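Thursday, just after supper

Oh, what a day for the garden! I went out at 6 with my coffee meaning to look at the beans for a minute, and I didn't come back in until my toast was stone cold on the counter. The rain must have come through in the night, a real soaking, and everything had shot up. The squash leaves are big enough to sit under. The dill has seeded itself into the path again and I am letting it, because I love walking through it and smelling of pickles all morning.

The tomatoes are finally, finally turning. I have three kinds in this year - the little yellow ones from the Millden plant sale, a paste tomato that I started on the windowsill back in the cold, and one I bought only because the label said Illar and I liked the sound of it. The Illar is the star. Fat, ribbed, heavy as a stone, and so sweet near the stem that I ate the first one standing up, over the sink, with salt down my wrist. I would grow nothing else if I had a smaller yard. (I say that every July about something.)

I picked for an hour and brought in beans, the first cucumbers, and a good heap of yellow tomatoes. The beans went straight on the kitchen scale, 300 grams, and that was from one short row! Last year that row gave me hardly enough for a side dish before the beetles found it.

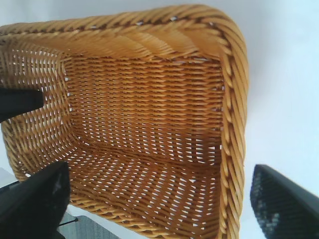
So what did I do differently with the beans? I sowed them two weeks later than usual, into warm soil, and kept a light cover over them until they started to climb.

I'm writing that down in ink so I remember it in spring. I always think I'll remember and then there I am in April, standing in the mud with a packet in my hand, trying to recall if it was early or late that worked. Late! Warm soil! Cover!

After lunch it was too hot to be outside, so I did the thing I've been looking forward to all week and made pickles. The recipe is the one off the back of my old Vogler crock booklet, with more garlic than it asks for. Water 1000 ml, vinegar 200 ml, salt, a spoonful of sugar, dill heads, mustard seed, and a grape leaf in the bottom of each jar for crunch. I don't know if the grape leaf really does anything, but the vine next door hangs over the fence and it's free. The kitchen smelled wonderful. I had the radio up and sang the entire time and burned my thumb on a lid, not badly.

I got four jars out of it, plus a half jar that I'll keep in the refrigerator and start eating far too soon. They look so pretty lined up on the sill with the light coming through them. I keep going back in to look.

Mister was no help at all. He slept in the wheelbarrow until the shade moved, then moved with it, then came in and sat on the seed catalog. He is a very good cat and he has never once caught a beetle.

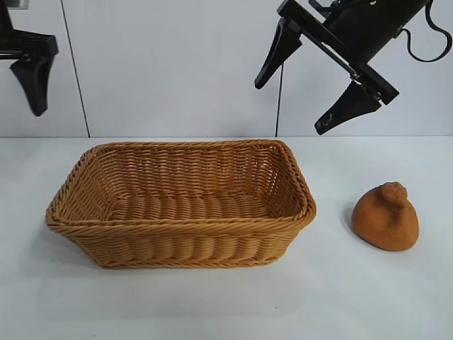
The yellow tomatoes I'm drying this year, as many as I can keep from eating off the tray. Ten in the morning is when the sun reaches the back porch, and it stays until nearly five, so I can get a good long stretch on them before I finish them in a low oven. They need to be picked dry and not piled up, or the bottom ones split, and that's how I lost half of them last summer in a deep plastic bucket. A wicker basket is so much kinder to them, the kind that's longer than it is wide, with sides that lean out a little and a thick twisted rim to get your fingers around. Air gets in through the weave and you can spread everything out in a shallow layer. I'm going to pick that way from now on, even the beans.

Then watering, once the sun was off the beds. I like that part best. The hose makes that hissing noise in the squash leaves and the swallows come down low over the fence, and the whole yard smells like wet dirt and tomato vine. I found a toad under the rhubarb! Big one, very calm. I put a broken flowerpot on its side for him in case he wants to stay.

Tomorrow: tie up the paste tomatoes before they fall over, pull the last of the bolted lettuce, sow carrots where the peas were. Buy more jar lids. Ask at the Millden market if anyone still has basil plants, mine are looking thin. And pick the cucumbers every single morning, no skipping, because there was one hiding under the leaves today the size of my forearm.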